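Search this board Search Advanced search

Rules for calling a sim episode a "success" — can we agree on something?

marrowfat
We have 2,000 kitchen episodes in the Jelwood set and 6 people labelling them, which gives us 6 religions. Draft rule: an episode passes if the object named in the task is resting in the place named in the task when the clock stops. Objections below, please, before I put it in the handbook in February.

tallyho_bins
Objection. "Resting in the place" lets through everything that got there by being dropped from a great height. The sim doesn't chip plates. My mum's kitchen does.

marrowfat
Then you want a speed limit at release. Fine, but somebody has to pick the number, and last time we picked a number it took until Easter.

ox_and_cart
We borrowed the Stuvari checklist and threw half of it out. The half worth keeping: write down what counts as "in" before anyone labels anything. Is a thing on a plate in a sink in the sink? We had two people not speaking over that one.

tallyho_bins
Of course it's in the sink. If I'm in a car in a garage, I'm in the garage.

ox_and_cart
And if the task says "put it in the sink" and it's sitting on crockery the whole time, has it touched the sink? Our contact check says no. Your garage says yes. Episode 724, for those who like a fight:

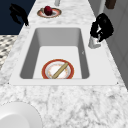 My vote is that containment wins and contact is logged separately. Fail it on contact and you teach the policy that plates are lava. Pass it with no note and whoever trains on it later can't filter it out.

marrowfat
I can live with that. "Inside the volume, supported by anything that is itself inside the volume." Ugly, but it fits on one line.

pennywhistle
Disagree, sorry. The person who typed the instruction didn't mean "on top of the plate". Rules should follow the words a normal human would use, and a normal human would move it.

tallyho_bins
You've not seen my flatmates.

pennywhistle
Then at least get a second labeller on anything stacked. We do 100 at a time with Vrettos and the stacked ones are where all the arguments live.

marrowfat
Second labeller on stacked objects goes in. Release speed is parked. If anyone wants to bring up the lava clause again, there's a separate thread for it, and I won't be reading it.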